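Ticket: Right gripper lets go part-way through a lift
Project: Jeno
Site: Stelturstead, bay 2
Opened by: Kyu-ri Yang
Picked up by: Oona Oksanen
Priority: Medium
Status: Fixed, one item left open

Summary

The right hand-held gripper loses its closing force for a moment when the wrist is turned outwards. The fingers go slack, whatever is in them drops, and then the force comes back as if nothing had happened. The left gripper is fine. It only shows up on long items, which made it a lovely puzzle to chase.

Report from Kyu-ri, Fri 16 June

I was on the desk-tidy task (pick up the long box, stand it in the mesh holder) and the right gripper dropped the box in mid-air. I picked it up again and it went in perfectly. A few goes later, same thing. There was no error light and no beep, and the log on the screen carried on recording as if all was well. The finger position trace shows a little step at the moment of the drop, so at least we have something to look at!

Things I had already tried before opening this:

Restarted the recording program. No change.
Wiped the finger pads. No change.
Swapped the box for a shorter one. The drops stopped, which got me excited, but they came back as soon as I went back to the long one.

I have stopped using the right gripper over anything breakable until somebody has had a look.

First reply from Oona

Brilliant report, thank you, and the shorter box is a really useful clue. Two questions. Does it happen if you hold the box and keep your wrist still? And where does the cable go on your right side, straight back or round the wrist?

Reply from Kyu-ri

Wrist still: no drops at all, I held it until my arm got bored. Cable: it goes round the wrist. I started doing that because it kept catching on the basket.

Oona's notes from the bay

I came down to try it myself, and I'm so glad I did, because it makes far more sense with the thing in your hand. The long box lies at a slant on the paper, so the right wrist has to turn out to line the fingers up with it, and then turn back again to get the box over the holder. With a short box you hardly turn at all. So the fault was never about the weight or the grip. It was about how far the wrist goes round.

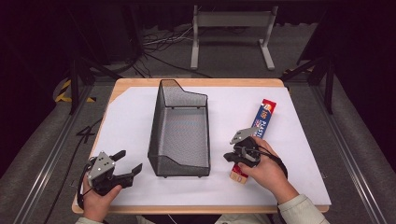 Step 1: Rule out the motor

I clamped the right gripper to the bench, closed it on a foam block and left it for 100 seconds. The force stayed flat. I then opened and closed it 500 times with a short script Kyu-ri wrote over lunch (a very handy little thing, please can we keep it?). Not one slip. The motor and gears are in good health.

Step 2: Rule out the software

I ran the left gripper on the right-hand channel. No drops. I ran the right gripper on the left-hand channel and got a drop on the third wrist turn. The fault follows the gripper and its cable, so the Vemau control box is in the clear.

Step 3: Wiggle the cable

This is the fun one. With the gripper still clamped and closed on the foam, I bent the cable gently along its length, a hand's width at a time. Nothing in the middle, nothing at the control box end. Then, right where it leaves the gripper body, a small sideways bend made the fingers relax straight away. Let go and they closed again. I did it over and over with a big grin on my face.

Please only do this with the gripper clamped and your own fingers well out of the way. When the signal comes back, it closes at full speed.

Step 4: Open it up

Power off at the control box first, then unplug. With the cover off, one thin wire in the plug had broken at the crimp. The ends were still touching, so it worked whenever the cable lay straight. Turning the wrist with the cable wrapped round it pulled the plug sideways and opened the gap.

Step 5: Repair

I fitted a new plug from the Trình spares kit and added a rubber sleeve where the cable comes out. I also put a loose loop in the cable, tied to the gripper body, so that a pull lands on the tie and leaves the plug alone.

Step 6: Test

Kyu-ri did a whole afternoon on the same task with the same long box, turning her wrist much further than she normally would. No drops, and no steps in the finger trace. She also reports that the sleeve makes the gripper nicer to hold, which I hadn't expected.

Why there was no warning

This is the part I'd call a safety matter, even though all we lost was a few clean recordings. When the signal drops out, the control box treats it as "no force wanted" and doesn't raise a fault unless the gap is a long one. Ours was far too short for that. The fingers then close again by themselves the moment the signal returns, and if you've reached in to catch the box, your fingers are right there.

I've changed the setting on bay 2 so that any gap, however short, stops the gripper and beeps. You have to press the button to start again. It is a bit fussy if you knock a plug, but I much prefer a fussy gripper to a pinched thumb.

What to do from now on

Don't wrap the cable round your wrist. Run it back along the forearm and use the soft strap.
If something drops for no clear reason, stop, put both grippers down and write the time in the log.
Don't try to catch a falling item with your bare hand.

Comment from Kyu-ri

All good here. The strap took one session to get used to, and the cable hasn't caught on the basket since. I've marked the affected recordings as bad, and I'm keeping the ones where I picked the box up again in a separate folder, as they might be useful for the recovery work.

Comment from Oona

Great idea about the folder. Still open: the left gripper has the same type of plug and dates from the same January delivery. It passes the wiggle test today, but I'd like to fit a sleeve to it as well. Sleeves are on order, and I'll close the ticket once it's on.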